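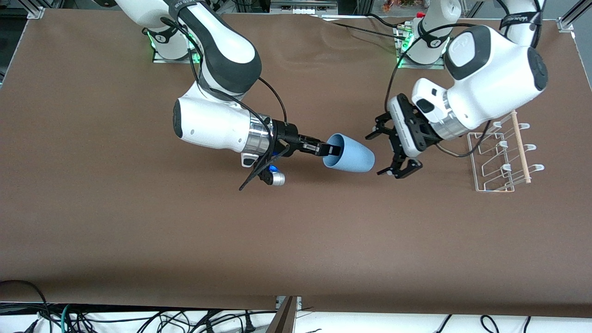

2019-06-11

Campaign closing logic, continued from the last entry. Working on staging with a copy of the Stundalside data. The production database has not been touched.

**Problem as reported**

Medical campaigns that have reached their end date still accept pledges from donors who opened the page before the close. The page shows the "no longer accepting donations" banner on reload, but an open donation form submits without complaint. Money arrives after the final payout has been calculated and stays in the holding account with no payee.

The Stundalside transplant appeal is the worst case. It closed in January, the hospital was paid directly, and 22 late pledges are still sitting in holding. The family's page also shows a higher total than the hospital received, and donors have written in to ask about it.

**Setup**

- Application: current main branch, payment adapter pointed at the Testard sandbox
- Data: Stundalside appeal plus 219 closed medical campaigns from the Nasidton region, donor details masked
- Clock: test clock, set by hand before each run
- Mail: captured locally, nothing goes out

Note for whoever repeats this: the masking script blanks the donor country field. The tax receipt job then falls over on a null. Fill the field with a dummy value before starting the worker or the queue backs up and the timings mean nothing.

**Run A – form open before close, submitted after**

Reproduced on the first try. The form carries a session token issued at page load. The submit handler checks that the token is valid and that the campaign exists. It does not check campaign status. Status is read only when the page is rendered.

Added a status check to the submit handler. Repeated the run. Pledge refused, donor sees the closed message, no charge created in the sandbox.

**Run B – charge started before close, confirmed after**

Harder. Bank transfers and some card payments confirm late. The charge is created while the campaign is open, and the confirmation comes back through the Testard callback after it has closed. A status check at submit does nothing for this.

Two ways to handle it:

1. Refuse at callback and refund. Simple, but the donor gave in time and will reasonably object. Refund fees also come out of our side.
2. Accept at callback and hold the final payout until pending charges have settled or expired.

Went with the second. Added a "closing" state between "open" and "closed". In that state the form is off and the banner is up, but callbacks for charges created before the end date are still credited. The campaign moves to "closed" when no pending charges are left, and the final payout is calculated at that point.

Ran it over the whole Nasidton set by replaying the stored callbacks. Of these, 83 campaigns had at least one late confirmation. All of them now pass through "closing" and end with the payout equal to the credited total. The rest went straight to "closed", as they should.

**Run C – early close by organizer**

Organizers can stop a campaign before its end date, usually because the treatment has been paid for another way or the patient has died. Same path through the code as a normal close, except the end date is in the future. My first version compared the charge time to the end date, so a stopped campaign kept accepting everything. Wrong field. It now compares against the actual stop time, which is written to the campaign record when the organizer confirms.

Old campaigns have no stop time stored. For those, fall back to the time of the last status change in the audit log. Checked a handful by hand against the support tickets and they agree.

**Displayed total**

Separate bug, same symptom. The total on the public page is cached and counts pledges at creation. The payout counts them at confirmation. Failed charges therefore stay in the public total until the cache is rebuilt, and closed campaigns are never rebuilt. On the Stundalside page this explains most of the gap. The late pledges explain the rest.

Changed the cache to count confirmed charges only and added one rebuild on entry to "closed". Side effect: the progress bar on open campaigns will lag for donors paying by transfer. They will give, look at the page, and not see their gift. Added a line to the thank-you screen saying that transfers appear once the bank confirms them. The wording needs a look from someone who answers the mail.

**Load**

Wanted to know whether holding campaigns in "closing" would slow the nightly payout job. Pushed over 200 campaigns into that state at once and ran the job. No measurable difference from the baseline. The query uses the existing status index. I had expected to need a new one.

**Not fixed**

- Grube, the old reporting tool, reads status as a two-value field. It treats "closing" as an error and drops the row. Either patch Grube or have the export map "closing" to "open" for now. I prefer the mapping, as Grube is due to be retired anyway.
- Recurring pledges. They should be canceled on entry to "closing". At present they are canceled at "closed", so a renewal could slip in between. Have not tried to reproduce it.
- Translated banners. Only the English text has been changed.

**Money already in holding**

Code will not solve the Stundalside pledges. The hospital account is settled and the appeal text promised the funds for that one treatment. Options are a second payout, if there are follow-up bills, or refunds to each donor. Asked support to find out from the family whether any bills are outstanding. Do not run the cleanup script on this campaign until there is an answer – it refunds without asking.

**Next**

Recurring pledges first, then the Grube mapping. Branch is pushed but not ready for review. The tests for Run C still depend on the order they are run in.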